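Drokovthorpe on disc, worth it?

pappas_p
10/3/23
My copy of Drokovthorpe showed up in the mail. It runs 144 minutes, and the heist doesn't start until the last 30. I liked the wait.
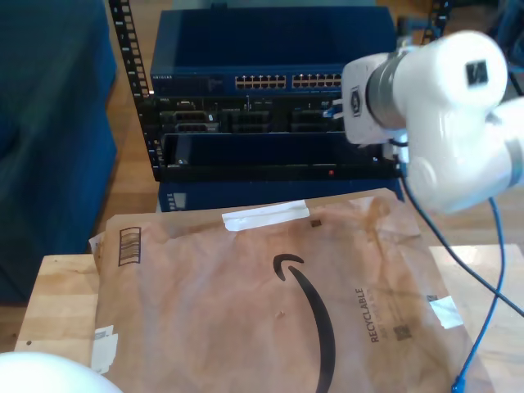

Reply from netix_fan
Too slow for me. Bashir is the better crime movie and it gets moving right away. The brothers in Drokovthorpe talk in that kitchen forever.

Reply from pappas_p
The kitchen talk is how you know which one will turn. Did you see the long cut or the TV one?

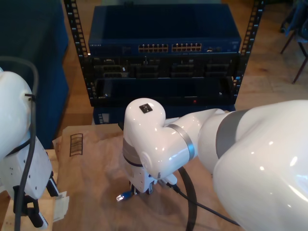
I ask because the TV one drops the phone call, and then the ending makes no sense.

Reply from netix_fan
TV one. Still think Bashir wins.

Reply from reelmom2
Clelorus beats both. Skip the sequel.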